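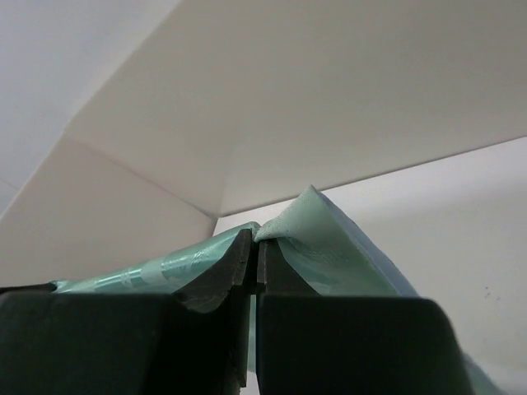

薄荷绿色的半透明塑料袋，布料入袋保存时可以用这种。

怎样洗、晾、收一块有花纹的棉布桌布

作者：Nazareno Parisi

我到中文地区生活以后，朋友常常问我家里的桌布怎么保养。我的中文是成年以后学的，有些词可能用得不够自然，请读者原谅。步骤我尽量写得清楚，你可以一步一步跟着做。

我从前在Tranholm一家小旅馆的布草间工作，每个星期六早上要把餐厅的桌布全部换下来。餐厅的名字叫Sala，里面有长桌，也有小方桌。下面的方法是在那里学会的，后来在家里做了一些改变，家里没有大机器，也没有那么大的熨烫台。

适合的布：纯棉、棉麻混纺、比较薄的亚麻。
不适合的布：真丝、带金属线的布、背面有涂层的防水桌布。这几种请看布上的洗标。

一、洗以前先看污渍

把桌布拿到窗户旁边，斜着看。油渍在斜光下面颜色深一点，蜡烛的蜡会反光。找到以后，在污渍旁边别一个安全别针，下水以后就不会找不到。放进洗衣机以前请记得把别针取下来，我忘记过一次，布上多了一个小洞。

油渍：滴一点洗碗液，用手指轻轻揉，等一刻钟。
红酒：先用冷水从背面冲，再放小苏打糊。热水要等颜色淡了以后再用。
蜡：放进冰箱冷冻室，变硬以后用勺子的边刮掉，剩下的用吸油纸垫着，低温熨一下。
咖啡和茶：冷水加一点白醋，泡半个小时。
咖喱：这个最难。我的经验是洗完以后在太阳下晒，黄色会慢慢变浅，但是不能保证完全没有。

新的有颜色的桌布，第一次一定单独洗。用一块湿的白布在布角上按一会儿，如果白布上有颜色，以后两三次也要单独洗。深绿色和深蓝色的布，我遇到掉色比较多。

二、下水

水温三十度就够了，白色的棉布可以四十度。我不喜欢放太多洗衣液，多了漂不干净，晾干以后布会发硬，熨的时候还会有黄印子。

洗衣机选轻柔程序，转速选低的。桌布不要塞满滚筒，用手试一下，上面应该还可以放进一个拳头。如果桌布很大，请先松松地折成长条，再像蛇一样绕着放进去，这样不容易打结。

柔顺剂我不用。餐桌上的布如果用了柔顺剂，吸水会变差，汤洒了以后会在表面跑。

三、晾

从洗衣机拿出来以后，马上抖开。两个人各拿两个角，往外拉几下，布边就直了。一个人也可以做：把布搭在晾衣杆上，从中间往两边用手掌抹平，再把下面的边拉一拉。

晾的时候，搭的位置最好在布的三分之一处，不要正好在一半。旅馆的老师傅告诉我，正中间的折痕放在桌上最显眼，客人坐下来第一眼就看见。

有花纹的布请反面朝外晒，颜色可以保持得久一点。三月的太阳没有关系，夏天中午的太阳就要小心。

四、熨

在布还有一点潮的时候熨最好。如果已经干透了，喷一点水，卷起来放十分钟，让水分均匀。

先熨布边，再熨中间。熨布边的时候不要用力推，推了会变成波浪形。提花或者暗纹的布从反面熨，花纹会比较立体。刺绣的地方垫一条毛巾，也从反面熨。

没有熨衣板的人，可以在桌子上铺一条旧毛毯，再铺一块白床单。我在Zudbridge租房的时候就是这样做的，做了两年，桌子没有坏。

五、折

很多人从长边对折，再对折，一直折到很小。这样折痕很多，下次用还要再熨。我的方法是这样：

1. 把布放在干净的平面上，正面朝下。
2. 先找到四个角，把布边理直。布边不直的时候，后面怎么折都是歪的。
3. 左右两边往中间折，中间留一指宽的空。
4. 再沿着中间合起来，成为一个长条。
5. 从一头开始卷，卷得松一点。中间可以放一个纸筒，保鲜膜用完以后的纸筒很合适。

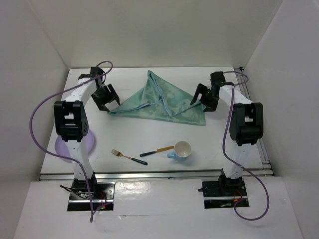 绿色暗花布放在白色台面上，折成不太规则的三角形，可以看到蓝绿色的布边。

如果布折成了歪的三角形，不要在上面继续折。拿住一个角，慢慢打开，找到相邻的角，再从第二步开始。圆桌布没有角，请先对折成半圆，再折成四分之一圆，然后从尖的那一头往外卷。

六、收

完全干了才可以收。用手背贴在布上，手背比手心敏感，如果觉得凉，就是还有潮气，再晾一个晚上。

常常用的桌布放在抽屉里就好，不用袋子。几个月才用一次的，我会装进袋子，防灰尘。棉布袋最好，能透气。用塑料袋也可以，但是袋口不要扎死，留一点缝，里面再放一张白纸吸潮。在南方的梅雨季节，我不建议用塑料袋，布容易有霉味。

每个袋子外面写上尺寸和形状，例如“长桌”“圆桌”。这件小事省很多时间，不然过节的时候要把全部的布都打开看。樟脑丸不要直接碰到布，会留下黄点，可以用纱布包好，放在抽屉的角上。

常见的问题

有霉味怎么办？
白醋一份，水四份，泡一个小时，再正常洗一次，挂在通风的地方。醋的味道干了以后会走。

折痕熨不平怎么办？
在折痕上放一块湿的薄棉布，熨斗压住几秒，拿起来，再压。不要来回推。压完以后让布凉了再拿走，热的时候移动，折痕又会回来。

多久洗一次？
每天吃饭用的，一个星期洗一次。只是装饰的，一个月一次也可以，中间用粘毛滚筒清理一下。

布边脱线了怎么办？
先把线头剪短，不要拉。然后用同样颜色的线把边折两次缝好。缝以前要先洗一次，新布会缩水，缝完再缩就会起皱。

下一篇我会写餐巾的折法，包括Sala餐厅以前用的那一种。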